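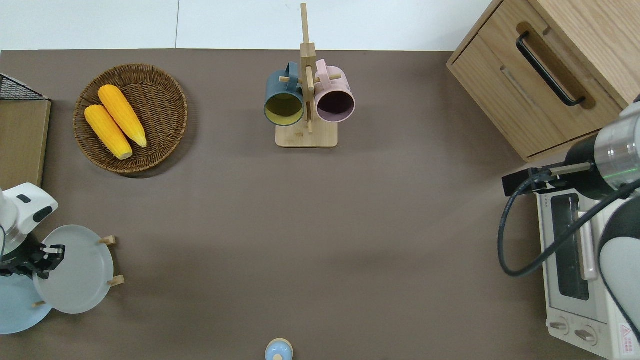

Settimio Morelli wrote in to ask how on earth you get a wobble out of a kitchen table when the floor is perfectly fine, and whether folded cardboard under one leg counts as a repair. Well, Settimio, it counted as one in my house for two years, so I'm not going to be snooty about it! But there are better ways, and since half my mail this month has been on tables I may as well put them all on one page.

Finding the wobble

Before you buy anything, move the table to another spot and push down on each corner. If it rocks in one place and sits still in the other, your floor is the trouble and you can leave the legs alone. If it rocks everywhere, flip it over (get help, lay down an old blanket first) and grab each leg near the foot. Wiggle it. A leg that moves where it meets the top has a loose bolt or a tired joint, and a leg that doesn't budge but still rocks the table is just a hair short.

Loose bolts are the easy ones. Snug them all up by hand first, then go around with the wrench a little at a time, corner to corner, the way you'd do lug nuts on a car. I used to crank the first one down as hard as I could and then wonder why the other three wouldn't line up. If a bolt keeps backing out, a lock washer costs pennies and has fixed every one of mine so far.

For a short leg I like the screw-in leveling feet. Drill your pilot hole dead center and straight, put a bit of tape on the drill bit so you know when to stop, and go slow. Mine came from Zutby and they've held up fine, though the little rubber caps fell off two of them inside of a month and I had to glue them back. Stick-on felt pads work too if the gap is tiny. Clean the bottom of the leg with rubbing alcohol first or they'll slide off sideways and collect hair.

Glued joints that have let go

If the leg is glued and it's come loose, please don't just squirt more glue in the crack. I know. I've done it. New glue doesn't grab onto old glue very well, so you have to get the old stuff off, and for that I use warm vinegar and an old toothbrush, plus a lot of patience. Let the wood dry overnight. Then plain wood glue on both sides, clamp it, wipe off whatever squeezes out with a damp rag, and leave the thing alone for a full day. My sister sat down to breakfast at hers after an hour and we had to start over.

No clamps? A ratchet strap around all the legs does a surprisingly good job, with a rag under the buckle so it doesn't chew up the finish.

White rings and sticky patches

The white rings are moisture in the finish, and they usually come up. I put a clean cotton cloth over the mark and press with a warm iron, no steam, for a few seconds at a time, lifting to look. Try it someplace hidden first, some finishes hate heat. Dark rings are a different animal, that's water down in the wood itself, and you're looking at sanding.

Sticky patches that never seem to wash off are mostly old polish and cooking grease. A drop of dish soap in warm water, wring the cloth out till it's barely damp, wipe with the grain, dry right away. I did our whole top this way in September and the rag came up the color of tea. I've quit using spray polish since then and I don't miss it one bit.

Scratches

Light ones I rub with a wax filler stick, one shade darker than I think I need (too light shows up a mile away, too dark sort of passes for grain). I've tried Plalden and Grundent and can't tell you there's much in it, except that the Grundent stick is softer and easier to push in on a cold day. Scrape the extra off with an old plastic card and buff with a sock.

Deep gouges want a proper hard filler, and I'll do those another time with the chair rungs, because I've got one clamped up in the garage right now and I don't know yet if I've made it better or worse.

One more thing for Settimio: check those bolts again after a couple of weeks. Wood shrinks when the heat comes on and they do loosen up, so I keep the wrench in the silverware drawer, back behind the can opener.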